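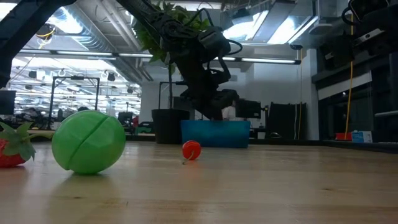 What do borrowers get in a play food set?

Each set has twelve toy foods, one shallow plastic basket to put them in, a card with the names of the foods on it, and a drawstring bag to carry everything home.

Play Food Lending Sets, Rollcombe Toy Library
Second progress report to the Homano Fund
Prepared by Touran Rezaei for Wayne Naylor, grants officer
October 13, 2020

Where we are

The grant is for $2000 and covers 35 sets of play food, the baskets and bags that go with them, and a printed card for each set. The first report covered ordering and storage. This one covers the making up of the sets, the trial layouts on the table, the cleaning routine, and lending so far.

All 35 baskets have been delivered and labeled underneath. The bags are finished. The foods have come in three deliveries from Wanex, and the last of these was short, so we can't yet call all the sets complete. The position on the day of writing:

Sets complete and lent or ready to lend: 26
Sets waiting for one or more foods: 9
Loans made to date: 154

The nine incomplete sets are mostly missing bananas and cucumbers. Wanex has said the replacements will go out with their next shipment to us. I asked for a date and have not had one. If they haven't come by the end of the month I would like to buy the missing foods from Sowah, whose pieces are close enough in size. The cost would come out of the line for spares.

What goes in a set

We planned at first for ten foods, five fruits and five vegetables. We changed this after trying it on the table. Children liked having two of the same thing, and parents told us that matching was the first game they played at home, before any sorting by color or kind. Every set now has two strawberries. The other foods appear once each, with the exact mix depending on what was in the delivery, but every set has a carrot, a cucumber, a lemon, a potato and a banana.

The potato has caused more discussion than anything else. Several children took it for bread or a stone. We kept it in. It is the only tan piece among a lot of bright ones, and parents have said it gives them something to talk about.

We also tried a plain ball alongside the foods, as an odd one out. A bright green one was used, larger than the strawberry. It worked well enough for the older children, who put it to one side and said why. The younger ones wanted to roll it and the sorting stopped there. Balls will not go into the lending sets, but we will keep one for the sessions we run ourselves.

The basket

Most of the questions in your last letter were about the basket, so I will take them in order.

Depth. We picked a shallow basket. In a deep one the small foods disappear under the big ones and a child has to tip everything out to find a strawberry. With the low sides they can see what they have already put in. The drawback is that the set can't be carried around in the basket without losing pieces, and that is what the bag is for.

Color. All the baskets are one color. We had talked about two per set, one for fruit and one for vegetables, and decided against it on cost and because the bags would have had to be bigger. Families who want to sort into two groups can use a bowl from the kitchen for the second one. The card says so.

Edges. You asked if the rims were smooth. I went over each one by hand when they came in. Four had a rough seam at a corner, and we sanded these down. There have been no complaints. 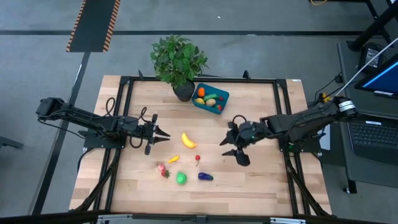 Size. The basket holds all twelve foods in one layer if they are laid in with some care, and in a heap if they are not. Both are fine. The long foods need to go across the middle or along a side, and children find this out for themselves fairly quickly. The lemon and the potato go in the gaps. The strawberries fit nearly anywhere and are usually the last to be picked up.

Laying out the table

We have settled on one starting layout for our own sessions. The basket goes toward the far side of the table and the foods are spread over the open middle, with space between them so that each can be picked up without knocking the next. Six foods go in the basket to begin with and six are left out on the table. We had been starting with an empty basket, and that made a long job of it for a three-year-old. With the basket half filled they can see what is wanted and there is less explaining to do.

The layout in the second picture is the one we use: carrot, cucumber, lemon, potato and the two strawberries in the basket, and the banana among the foods left out. The potted plant stays at the back of the table. We tried moving it off and the table looked bare, and a few children like to be told that the foods grow on plants too.

A light wood surface is best. The foods are mostly strong reds, yellows and greens and they are easy to see against it. At one session we had a patterned cloth on the table and the small red pieces were hard to pick out. We have stopped using cloths.

Tidying up at the end was meant to be part of the activity and it has taken up more of the session than I expected - close to a third of it on some days. I am not trying to shorten it. Putting the last six foods away is the part that parents say they repeat at home.

Cleaning and checking

Every set is checked against its card when it comes back. The foods are wiped, the basket is washed in the sink, and the bag goes in the machine if it needs it. Nothing goes out again on the same day. The card is laminated and gets wiped with the rest.

The foods with leaves are the slowest to clean. The green tops on the strawberries hold crumbs where the leaves meet the fruit, and a cloth won't get in there. We use a soft toothbrush. I have added two minutes per set to the time sheet for this.

Losses have been lower than the allowance in the budget. Most of the missing pieces were strawberries, and most of those came back with the next loan. The foods that have not come back at all have been replaced from spares. One basket has a crack along the bottom and has been taken out of use.

What borrowers have said

We put a short form in each bag and 107 have come back filled in. I have read them all. The comments we got most often were these:

The set is the right size to keep on a kitchen shelf.
The name card should be bigger, or have pictures.
More fruit.
Could there be a second banana.
The loan period is too short.

On the card, I agree, and the next printing will have a line drawing next to each name. The drawings are done. On the loan period, we have gone from two weeks to three for anyone who asks, and so far this has not left us short. The requests for more fruit I have noted, but I would prefer to keep the balance as it is until all the sets are complete.

Two parents wrote that their children had started sorting the real shopping. One of them had found the onions in the fruit bowl.

Spending

Foods, baskets and bag fabric are paid for in full. Printing of the first cards is paid for. The second printing is quoted and will be billed when it is delivered. The spares line is untouched apart from one small order, and it is the line I am asking to use for the Sowah purchase if it comes to that. Please let me know if you need a formal request or if this report will do.

Before the next report

Complete the nine sets that are waiting on foods.
Print and laminate the new cards and swap them in as sets come back.
Replace the cracked basket.
Write up the starting layout as a single sheet so that someone else can run a session without me.

The next report is due in January. I will send the stock list with it, set by set, and copies of any forms that come in between now and then.

Touran Rezaei
Rollcombe Toy Library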